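Lettres en mousse sur un tissu noir : comment les faire tenir ?

Rerenance, entraide bricolage et déco > Murs et textiles
Posté par Iara Herrera, 8/30/18
Vu 3102 fois

Bonjour à tous ! J'ai tendu du tissu noir au fond de la pièce, derrière la table, et j'y ai mis des lettres de couleur en mousse, sur deux lignes.
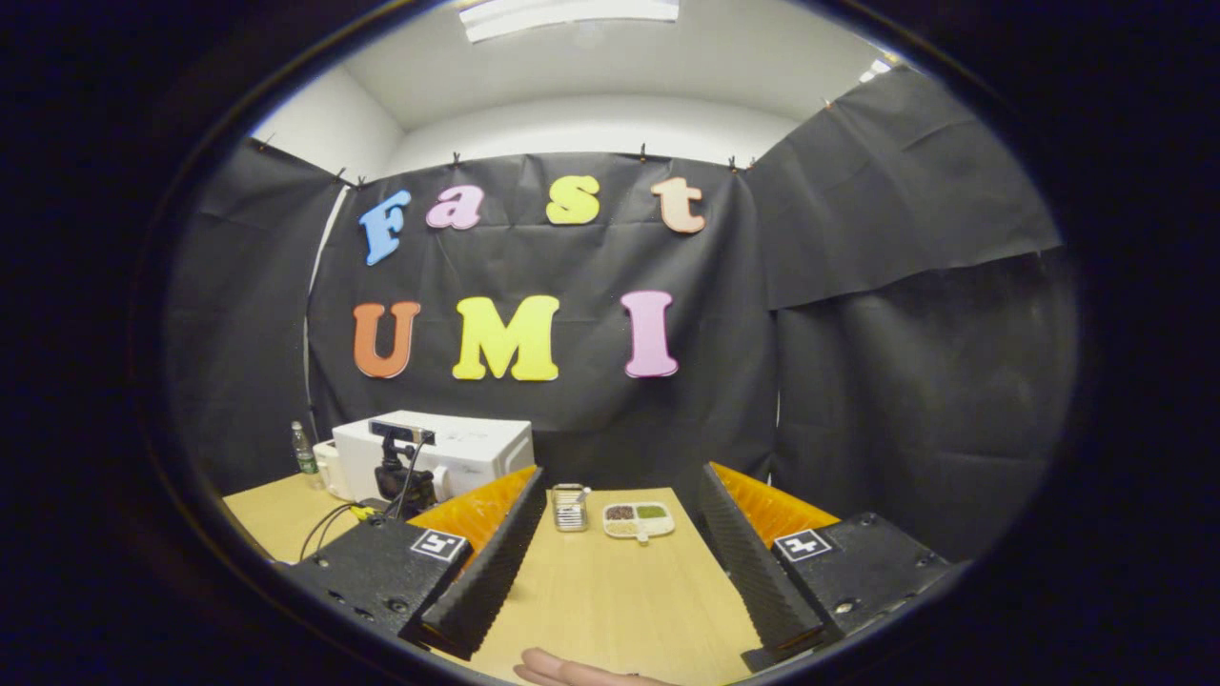

Mon fond noir avec « Fast » au-dessus et « UMI » en dessous.

Alors voilà, j'ai deux soucis. D'abord les plis. Le tissu est resté plié dans son sachet depuis juillet et ça se voit, surtout au milieu. Je l'ai accroché en haut avec des petites pinces noires en me disant que le poids ferait le travail tout seul, mais au bout de quelques jours, pas grand-chose n'a changé. Est-ce que je peux passer le fer dessus ? L'étiquette a disparu, je crois que c'est du polyester mais je n'en mettrais pas ma main au feu (ni mon fer, du coup).

Ensuite les lettres. Je les ai posées avec du double face ordinaire, celui du tiroir de la cuisine, et il y en a toujours une qui finit sur la table le matin. Le F bleu penche un peu, d'ailleurs, et j'ai peur de tout décoller en voulant le redresser. Je n'ai pas envie de coller pour de bon, parce que je voudrais changer le mot de temps en temps et réutiliser les lettres. Elles ont un contour blanc que j'aime beaucoup et je ne voudrais pas l'arracher non plus.

Ah, et si quelqu'un a un truc pour aligner deux rangées sans tracer de trait à la craie sur du noir, je prends ! J'ai tout fait à l'œil et ça m'a pris une soirée.

Merci d'avance !

Haziq Yeoh
Membre, 41 messages

Salut Iara, j'ai eu exactement le même chantier pour l'anniversaire de ma nièce, donc je te raconte ce que j'ai fait.

Pour les plis, si tu n'es pas sûre de la matière, ne mets pas le fer en direct. Le mien était en polyester et j'ai gagné une belle trace brillante en forme de semelle, impossible à rattraper. Un défroisseur vapeur à main, par contre, c'est très bien : tu laisses le tissu accroché, tu tires doucement vers le bas avec l'autre main et tu descends sans te presser. Fais un essai dans un coin en bas, là où la table le cache. Et enlève les lettres avant, la vapeur et la mousse je ne m'y risquerais pas. Si tu n'as pas de défroisseur, tu peux suspendre le tissu dans la salle de bains pendant une douche bien chaude, ça aide un peu (un peu seulement !).

Rajoute aussi des pinces. Le tissu plisse entre deux points d'accroche quand ils sont trop écartés, et là j'ai l'impression que le côté gauche en manque. Après, pour la prochaine fois, range-le roulé sur un tube en carton.

Pour les lettres, je suis passé au velcro adhésif, mais un seul côté : la partie qui gratte, collée au dos de la lettre. Sur un tissu un peu pelucheux ça s'accroche tout seul. Sur un tissu lisse ça ne marche pas, il faut alors coudre un petit carré de la partie douce, ou prendre des épingles fines plantées de biais dans l'épaisseur de la mousse. J'en mets 2 par lettre, 3 pour le M parce qu'il est large. Les trous ne se voient pas du tout.

Pour l'alignement : un fil à coudre blanc tendu entre deux épingles, tu poses tes lettres dessus et tu retires le fil. Cinq minutes !

Cele

Pistolet à colle et on n'en parle plus.

Narura

Euh non, pas le pistolet à colle, elle dit qu'elle veut réutiliser les lettres... Et bien chaud sur certaines mousses, ça fait un cratère, j'ai déjà donné.

Je suis d'accord pour les épingles. J'ajoute juste que, pour décoller ce qui est déjà posé au double face, il vaut mieux glisser un fil dentaire derrière la lettre et scier tranquillement. Si tu tires par le bord, c'est le contour qui part en premier.

Iara Herrera

Merci Haziq, et merci pour le fil dentaire, je n'y aurais jamais pensé ! Mon tissu est plutôt lisse, donc ce sera les épingles. Je vais emprunter le défroisseur de ma sœur ce week-end et je redresserai le F dans la foulée.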